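Course materials > Hospitality and Tourism > Unit 2 > Reading a restaurant's location

Reading a restaurant's location
Handout to go with the second lecture. Notes by Timo Baumgart

Last time we talked about menus, and I promised we'd get out of the kitchen and onto the street. This is my favourite part of the unit! A restaurant's address decides a huge amount before a single plate goes out: who walks past, who has to drive, what people expect to pay, and whether anyone stays for a second coffee.

We'll work with the same restaurant all the way through, the Ploteck, on the harbour road at Skekilthorpe. It does grilled fish, a very good lamb shoulder and a lemon tart that I'd cross town for. It's also a lovely teaching case, as almost everything about its site helps at one hour and hurts at another.

Passing trade and destination trade

Passing trade is anyone who comes in because they happened to be nearby. Destination trade is anyone who left the house meaning to eat with you. Most places live on a mixture, and the mixture shifts through the day. At the Ploteck, lunch is nearly all passing trade (ferry passengers, people from the harbour offices, walkers coming off the headland path), while dinner leans heavily on bookings.

The two groups want different things. Somebody with a ferry to catch wants a short menu by the door and the bill as soon as they ask for it. Somebody celebrating an anniversary wants the window table and doesn't mind a wait between courses, so long as they've got a drink. Have a think about how one dining room can do both, and where you'd put the changeover. The Ploteck resets its room at 4 pm.

Views, and what they cost

A water view is wonderful and you pay for it in rent, in window cleaning and in glare. The Ploteck seats 223 when the terrace is open. Its neighbour Bauerfeind, 800 metres back from the water, seats fewer people but fills more evenly across the year, with plenty of regulars from the surrounding streets.

Compare them in December and again in high season and you'll see why I get so excited about this pair. The terrace tables that everyone fights over in good weather earn nothing in a gale, and the rent doesn't drop to match. Bauerfeind has no view whatsoever, but it has a tram stop and a theatre across the road, and the theatre crowd is hungry at predictable times.

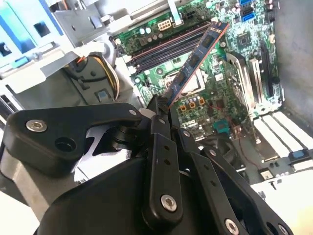 Matching the menu to the site

Once you know who is coming and when, read the menu again with that in mind. Look for dishes that can be served quickly, dishes worth lingering over, and anything that travels badly from kitchen to terrace. Soufflés on a windy deck are brave! Prices should make sense to the people outside the door, too. A set lunch beside an office block and a set lunch beside a marina can share a kitchen method and still need different portions, different wine and quite a different tone on the chalkboard.

For next session

Visit the Plaltano, on the market square, at lunch or in the early evening. You don't have to eat there, though the mushroom dumplings are superb. Write two paragraphs on its passing trade and one on its menu, and bring a rough sketch map showing the entrances, the nearest transport and the neighbouring businesses. We meet in room 273.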